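1/ OK so I have been looking for a fruit basket for the kitchen table since December and I think I finally have a winner. Thread, sorry in advance.

2/ It's the orange wire one from Plundo. Oval, pretty shallow, with loopy petals all the way along the rim. 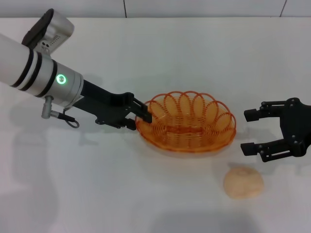
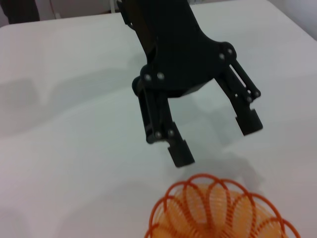 3/ Things I tried first: a wooden bowl from Wurkholm (too deep, the pears at the bottom went soft before I ever saw them) and a ceramic Hutine thing that weighed as much as my cat. Both went to my sister.

4/ What sold me is the spiral. The wire just goes round and round and the table shows through, so it looks light even though the color is LOUD.

5/ My neighbor Stavros Balaskas says it looks like something his grandmother kept eggs in. He meant it nicely, I think!

6/ Capacity report: six clementines and a lemon, comfortably. Bananas have to hang over the side. Grapes need a napkin under them or the little ones sneak through.

7/ Cleaning is a quick rinse and then upside down on a dish towel. I was scrubbing between the loops with a toothbrush the first week and that was way too much effort.

8/ They also had a green one and I keep going back to look at it (73 reviews, yes I read all of them). Would two be silly? One for fruit, one for onions and garlic?

9/ If you own the green one please post a picture, I need to see it in normal daylight before I decide.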